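Art room walk-through - brushes, cups and tables
Hondine Community Studio, ground floor
15 Apr 2005

I do this check at the start of every block of classes, and I write my comments straight under each item so whoever teaches next can see what I was grumbling about. OK means OK. "Watch" means I'll look again next time. "Fix" means please, somebody, before the next class!

1. Brushes and water cups - OK

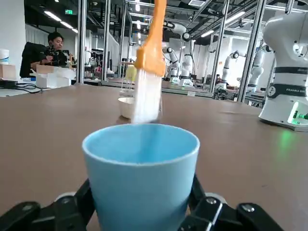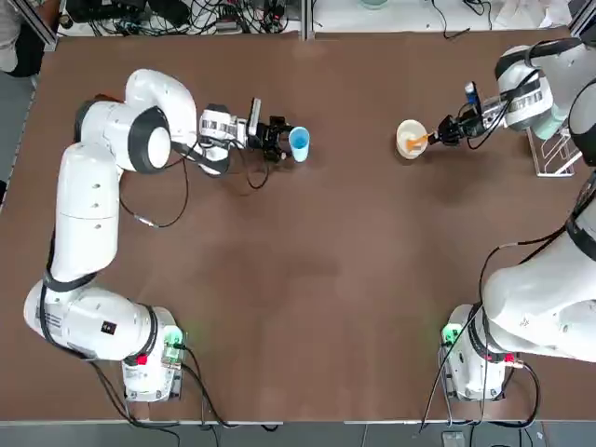 The light blue plastic cup, on the brown table.

I'm a big fan of the plastic cups. We had glass jars until last spring and I swept up more of them than I care to remember (the Willus set went first, then all the odd jam jars). My rule for the cups is simple: if I can feel a crack with my thumb, it goes in the recycling. Two went today, both from the back shelf.

For the brushes I wiggle every ferrule and give the bristles a tug. If the metal spins on the handle, the brush gets retired to the glue box. I also check for dried paint up near the ferrule, and I found plenty of that in the kids' bin. Please rinse them until the water runs clear and store them bristles up - I know I say this every time.

2. Tabletops and edges - Watch

No splinters, no lifted corners. Run your whole hand along the edge when you do this one, don't just look at it. Scuffs don't bother me and I don't write them down. The long table by the door rocks a bit on one side, so I've tightened the leg bolts and will try it again with people leaning on it.

3. Floor and spills - Fix

The mat by the sink has started to curl at one corner and I caught my shoe on it twice. It's a Ponton mat and the rest of it is fine, so maybe it only needs new tape. Mop is there, bucket is there, the wet floor sign has wandered off again.

4. Paints and cleaners - OK

All lids on, all labels readable. The Widmer brush soap is down to the last 4 bars and we go through them fast in April, so I've put it on the shopping list. Turpentine stays in the metal cabinet and the cabinet stays locked, even if you're only stepping out for a minute.

5. Aprons and gloves - Watch

I make it 16 aprons on the hooks, with ties on all but one. I took that one home to sew. Gloves are nearly all size large, and we could really use smalls.

6. Sink and drain - OK

Drains slowly but it drains. I cleaned the trap and it was every bit as nasty as last time. The hot tap gets very hot if you let it run, so I turn it down before the kids come in.

7. Exits and first aid - OK

Both doors open all the way. Bandages restocked, eyewash in date. The easels had crept in front of the back door, so I moved them against the wall - leave them there, please!

Next check in 30 days, sooner if the mat gets me a third time.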